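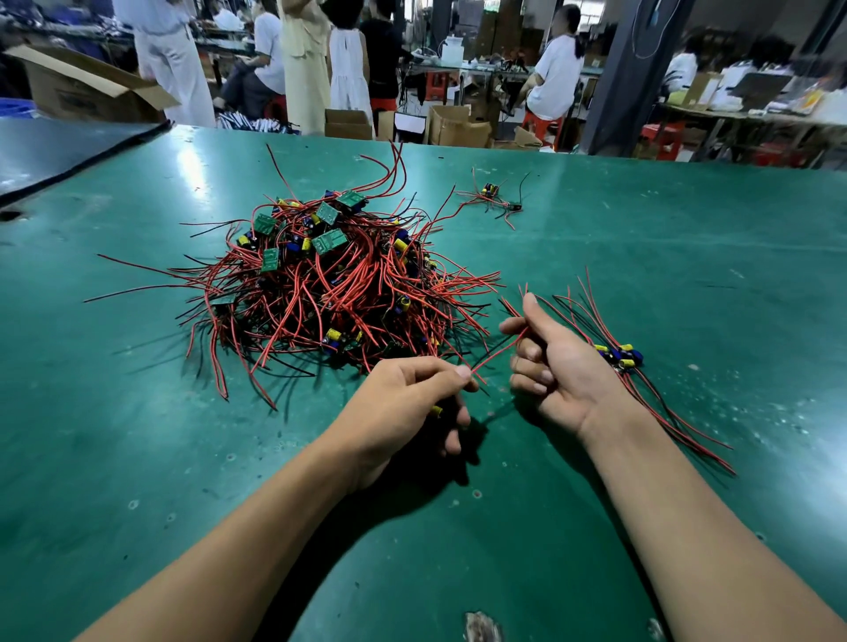

How to run a hands-on open day for a wire-sorting robot

I helped put together our open day at the Lokberg shop in May, and since then I keep getting emails asking how we did it. So I'm writing it all down once! Ours was built around one job: pulling small wired modules out of a tangled heap, straightening the leads and laying them in a bundle. People do it by hand all day long, and our Kuvden arm is learning to do it too.

What you need

One big workbench, a pile of wired modules and enough space that folks can stand close without bumping elbows. We set aside 317 modules for the visitors. I'd wanted 853, but Ulla Kallio talked me out of it (she was right, a huge pile just scares people off).

Step 1. Let the visitors try it first

Do this before the robot moves at all. Pick a module near the top of the heap, pinch one of its leads between your thumb and finger, and follow it along with your other hand. Don't yank! If it snags, lift the wire that's crossing over it and try again. Once it's free, pull the leads out straight and lay the module on your bundle with all the capacitors lined up together. Most people need a few tries, and by the third one they're chatting away and forgetting to hand the bench over to the next person.

Step 2. Start the arm on an easy pile

Spread a few modules apart from the main heap so the leads barely cross. We use the Sodo software, and it gets confused when the red wires are packed tight. Run it at half speed so people can follow what the fingers are doing.

Step 3. Move on to the real heap

Now it gets fun - and a bit nerve-racking. Our arm sorted 57 modules over the afternoon and dropped plenty more. Leave the drops in. Visitors asked much better questions after a miss than after a clean pick, mostly about how it decides which wire to grab.

Step 4. Keep the groups small

We had 200 visitors and took them through in little groups, starting at 10 a.m. The folks from Tuominen stayed for two rounds and wanted to know how we'd handle longer leads. I still don't have a good answer to that one.

Packing up

Tie the sorted bundles loosely before you move them. I skipped this and spent the evening untangling a whole box, with the robot already switched off for the night.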